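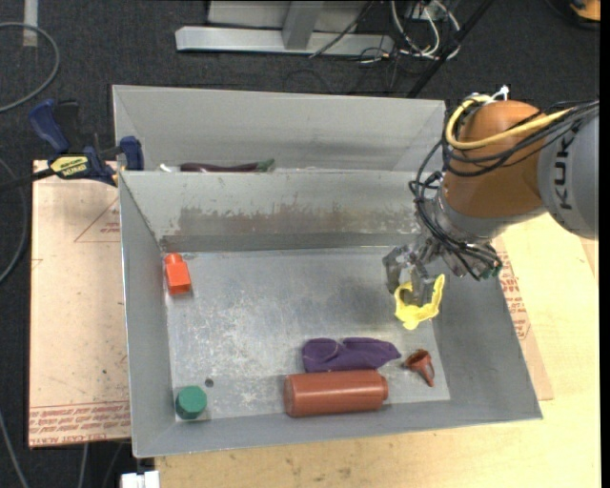 Unit 7 handout: Grasp selection and retry logic for two-bin picking
Wednesday, October 31, 2018

Read before the lab. Section 4 is needed for the written part.

## 1. Task

Objects are moved one at a time from a source bin to a target bin. When the source bin is empty, the roles swap. The controller runs without an operator until it reaches the attempt limit or a fault.

The stack has three processes:

- `volach`: perception. Input is one color image; output is a list of scored grasp candidates.
- `samonte`: motion planning and execution.
- `cunar`: logging and replay.

They share a message bus. Do not call one process directly from another.

## 2. Grasp candidates

A candidate is a tuple (x, y, z, θ, w, s). Position is in the bin frame, θ is the wrist angle about the vertical, w is the finger opening, and s is the predicted success score in [0, 1].

`volach` samples 200 candidates per image and scores all of them. Samples that fall outside the bin floor are dropped before scoring. Scratches and worn patches on sheet metal can produce edges as strong as those of an object, so do not threshold on gradient alone. The April version of the code did this and spent many attempts closing on bare floor.

Curved or hollow objects need separate attention. The centroid of a U-shape may lie in open space, and a grasp centered there closes on nothing. A finger placed inside the opening, with the other outside, is a valid grasp if w is set from the local thickness and the full object width is ignored.

## 3. Planning near walls

The walls slope, so the free volume shrinks toward the floor. The collision model uses four planes per bin, each padded by 2 mm. Cables on the wrist are modeled as one capsule. It is conservative, and it rejects some reachable poses in the corners.

Planning order:

1. Move to the pre-grasp pose above the rim.
2. Rotate to θ.
3. Descend in a straight line.
4. Close, then lift along the same line.

If step 3 is infeasible, take the next candidate. Do not re-plan with a different θ; the score s no longer applies.

## 4. Retry policy

After each lift, compare finger position with the fully closed value. A failed attempt lowers the score of every candidate within 50 mm by a factor λ, which decays over later attempts.

The log set `hillico-a` has 982 attempts. Use it to:

- plot success rate against s
- choose λ and state the criterion used
- list the failures in which the same location was tried again immediately

Submit the plot, the value of λ and the script. Replay must run from a clean checkout.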